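Friday, July 31, 2026

Hastunine starter, flour comparison, continued from May. Same bench, same bowl, same bad scale.

Fed at first thing, 1:2:2, left on the shelf over the sink. Doubled faster than I wanted. Kitchen already warm when I got in, somebody had left the back window shut all night. Should have used cooler water. Did not. Note for next time, in capitals if needed.

Flours today: the Garkent white and the Muston high extraction. Both bags opened this week, both folded over and clipped. Muston smells a bit grassy, always does, not worried. The Garkent is finer than the last sack, or feels it. Drinks less water anyway. Held back a splash from that dough and never needed to put it in.

Mixed by hand, 25 minutes rest, then salt. Salt went in late on the Muston becuase I was on the phone with the mill about the invoice. They want us to take a full pallet. We do not have room for a full pallet. Told them I'd call back Monday, so somebody remind me.

Dough notes. Garkent: slack at first, came together after the second fold, nice skin on it. Muston: tight, tore at the edges on fold one, better on fold two, never got really smooth. Think it wants a longer rest before salt and more water than the sheet says. The sheet is from the old bag. Whoever has the master copy please cross out the hydration line, it keeps getting followed, including by me.

Small rolls out of both, plus a loaf each for the slicing test. Egg wash on the Garkent rolls only, ran out of egg. So no color comparison on the rolls today, only the loaves count for that. Loaves had no wash.

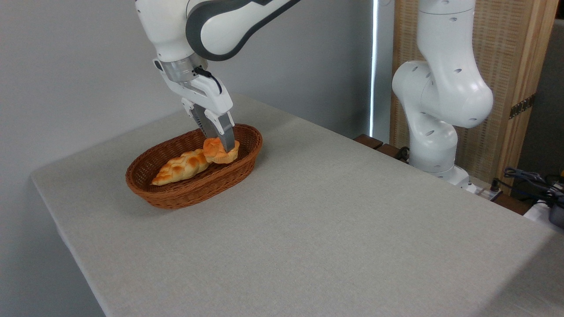

Bake. Deck was set where we left it but the left side is running hot again. Turned everything halfway. Steam for the first part, vent open after. Muston loaf opened well along the cut, Garkent loaf split on the side instead, which I put down to my shaping - I rushed the seam. Don't read anything into it about the flour.

Cooled on the rack before cutting, close to 2 hours. Crumb on the Garkent even, a bit tight near the base. Muston more open than I thought it would be given how the dough felt. Flavor: Muston wins, no contest, slight sour at the end and something like toasted nuts. Garkent is fine. It's soft, it's mild, it'll make a good sandwich and people will buy it.

Cost. Muston works out dearer per loaf even before delivery. If we only use it in the loaves and keep Garkent for rolls the order comes down a lot, and we might dodge the pallet. Kaushik proofing box would help with all of this, the shelf over the sink is a joke in summer. Quote was 3,000 with the racks. Still think we should get it without the racks and use our own. Measured ours, they fit with a finger to spare.

Scale: drifts after it's been on a while. Tared it 7 times this morning. New batteries did nothing. Please stop weighing salt on it, use the small one in the drawer.

To do
- repeat Muston with more water, longer rest before salt
- repeat rolls with wash on both, buy eggs
- call mill back re pallet
- thermometer in the left side of the deck, leave it there
- starter back in the fridge tonight, it's on the second shelf behind the butter, do NOT throw out, lid is cracked but its fine

Half a Muston loaf wrapped and dated for the staling check. Leave it alone please.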